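The Calta Discrepancy

The complaint concerned a clock, and it was filed in November by the residents of Grurora, a village of 164 people on the north side of the Calta valley. The clock in question hung on the front of the grain hall. It ran slow. Under the district code, a public clock that lost more than two minutes in a month had to be corrected or taken down, and the district office at Rasar sent an inspector to decide which.

The inspector was Hajar Berrada. She arrived at 7:40 in the morning with a reference chronometer, a folding ladder, and a form in triplicate. She set the chronometer on the sill of the hall and compared the two dials at ten-minute intervals until noon. The hall clock lost nothing. She wrote a zero in the first box of the form and went to find lunch.

Bríd Ó Riain, who kept the key to the hall, gave her soup and told her she had measured the wrong thing. The clock kept time all morning, she said. It lost its minutes in the evening, between the end of work and the time the lamps went on, and it did so only when the hall was occupied.

Berrada asked how the loss had been established.

By the bus, said Bríd. The bus left the lower road at 6:50. People who walked out of the hall at 6:40 by the clock arrived at the road to find it gone. The walk took eight minutes. It had taken eight minutes for as long as there had been a road.

The form had no box for this. Berrada used the margin.

She stayed for the evening session. The hall was in use by the supper club, which met there from five o'clock, ate at long tables, and cleared up afterward. She took a seat by the door with the chronometer on her knee. At 5:30 both dials agreed. At 6:00 both dials agreed. At 6:10 the hall clock was forty seconds behind. She had not looked away from it for longer than it took to write down the previous reading.

She opened the case after the hall had emptied. The movement was an eight-day Filali with a pin-wheel escapement and an iron pendulum rod. The rod was clean. The suspension spring was sound. She checked for drafts with a strip of tissue, and the tissue hung straight. She weighed the bob on a letter scale and found it correct to the gram. By then the clock was three minutes slow and had stopped losing.

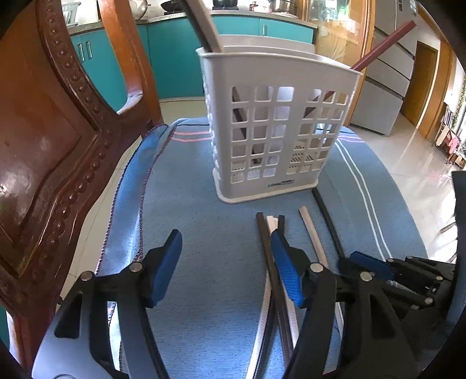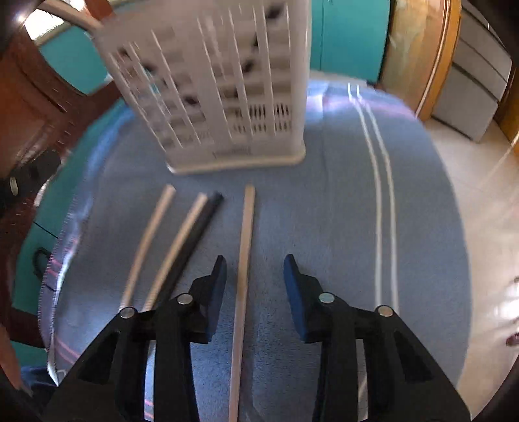

Cormac Ó Briain had come in to put out the lights, and he remarked that the old inspector had tried all of that, the tissue and the scale too, and had gone home on the late bus with the same figure in his book.

She asked to see the figure. There was no copy in the village, but the district kept one at Rasar, and she had it read to her over the telephone the next morning. The loss recorded was three minutes and four seconds on a single evening. Hers was three minutes and two. The earlier report was dated 50 years before. It recommended no action.

Berrada remained in Grurora for nine days. She kept a table of readings with three columns: the hour, the loss, and the number of persons in the hall. With the hall empty, the clock kept perfect time. With 40 persons present, it lost three minutes. With 90, on the night of the harvest supper, it lost just under seven, and the bus driver waited, having been told to expect it.

She considered heat. She had the stove lit in the empty hall until the windows ran, and the clock held. She considered vibration. She had a sack of barley dropped on the floor at regular intervals by two boys who were paid for it, and the clock held. On the eighth day she moved the chronometer from her knee to the middle of a long table, among the plates, and left it there through the meal.

At 6:40 the chronometer and the hall clock agreed exactly. The watch of the bus driver, down on the lower road, was three minutes ahead of both.

She verified this twice. Then she put the instruments in their cases and sat for a while with her hands flat on the table. Someone passed her the bread.

The report ran to a page and a half. It stated that the public clock at Grurora was accurate at its place of installation and within the tolerance set by the code. It stated that the complaint was therefore not upheld. In the section for remarks, she recommended that the bus timetable be amended to 6:55 on evenings when the hall was in use — 7:00 at harvest.

The bus company accepted the change without comment. The form was countersigned at Rasar and filed behind the earlier one. Under "hours worked," which the office used to calculate her pay, Berrada had entered two totals, one above the other, and initialed both.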